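Pravley Allotment and Garden Society
Minutes of the general meeting, 2021-04-10

4 min read

Present: Rosimeire Rocha (chair), Dirceu Tavares, Iolanda Prado, Chiến Nông, Jeferson Toledo (minutes), and 14 other members. Apologies were received from the two plot holders of the lower row.

1. Minutes of the previous meeting
The minutes were read and accepted with one correction. Under the item of the shed, the word "padlock" should be "hinge". Mr Tavares has already replaced the hinge.

2. Water
Mr Tavares reported that the tap near the Bezerra Street gate is leaking again from the neck. He has tightened it two times and he does not believe a third time will help. The plumber from Riromgate has given a price of 204 dollars for a new tap and the labour. Ms Prado asked if the price includes the backflow valve. Mr Tavares will ask. The members agreed to the expense on the condition that the valve is included, otherwise the matter comes back to the next meeting.

It was also discussed that some hoses are left across the main path in the evening. Members are asked to coil them on the hooks.

3. Waiting list
Ms Rocha informed that there are now 12 names on the waiting list. Plot 8 has become free because the family moved to Sosora. There was a long discussion whether the plot should be divided into two halves. Mr Nông was in favour, as a full plot is too much for a person who is working all week. Ms Prado was against, for the reason that the half plots near the fence were neglected after one season and the couch grass went to the neighbours. A vote by hands was taken and the plot will stay whole. It will be offered to the first name on the list, who has two weeks to answer.

4. Compost
The third bay is full and should not receive more material until August. Mr Nông has put a board in front of it. He reminded the members that citrus peel in small quantity is fine, but cooked food is not permitted, also not rice. The question of rats was raised by a member. No rats have been reported this year, and the chair asked that any sighting is told to her directly and not only in the group messages.

5. Mulch delivery
One load of pine bark will be ordered together, as last year. The cost is shared between those who take from it. Ms Prado keeps the list of names and will close it at the end of the month. Wheelbarrows must be rinsed before they return to the shed.

6. Other business
a) The grey rake with the long handle is missing. Please look in your own sheds.
b) Mr Toledo proposed to paint the plot numbers new, as several cannot be read from the path. Agreed. He has the paint at home and the colour will be dark green.
c) A member asked about keeping two hens. The chair will read the lease again and answer at the next meeting.

The chair thanked the members for coming and closed the meeting. The date of the next meeting will be put on the noticeboard at the gate. 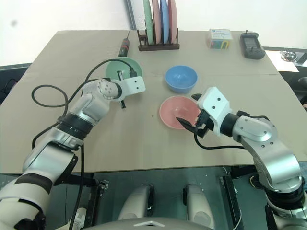
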